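## 4. Setting Up Your Shared Reading Journal

Tumeo lets a class or book club keep notes on one novel in one place. It won't read the novel for you. Several people have written in to ask.

1. Open **Shelf** and choose **New Journal**.
2. Type the author and title. For story collections, pick **Collection** so each story gets its own page.
3. Choose your edition. Page numbers follow this setting, and a club working from 2 editions will spend its evening arguing about page 29.
4. Set the note length. The limit is 2,000 characters, which Torbjørn Kristiansen of our support desk considers generous and most graduate students consider an insult.

> **Note:** Journals hold up to 23 readers. Larger groups should split by chapter or by temperament.
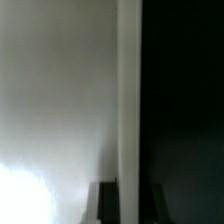 5. Invite your readers by email. Each one picks a display name. Character names are allowed, though only one person per journal gets to be the narrator.
6. Turn on **Spoiler Curtain** and enter the last chapter the group has agreed to finish. Notes on later chapters stay hidden until you move the curtain.

> **Caution:** The curtain hides notes. It does not hide the person who finished early and keeps typing "just wait."

7. Add themes under **Threads**. Start with a few. The sample journal by Zulema Alarcón began with "marriage" and "weather" and now has a thread for soup.

### 4.1 Moving a journal from Hirnia

Export from Hirnia as plain text, then choose **Import**. Underlining survives. Margin doodles do not, and we have heard from Hjørdis Rønning on this subject at length. A fix is planned for December.

If dates come through blank, import again with **Keep original order** checked.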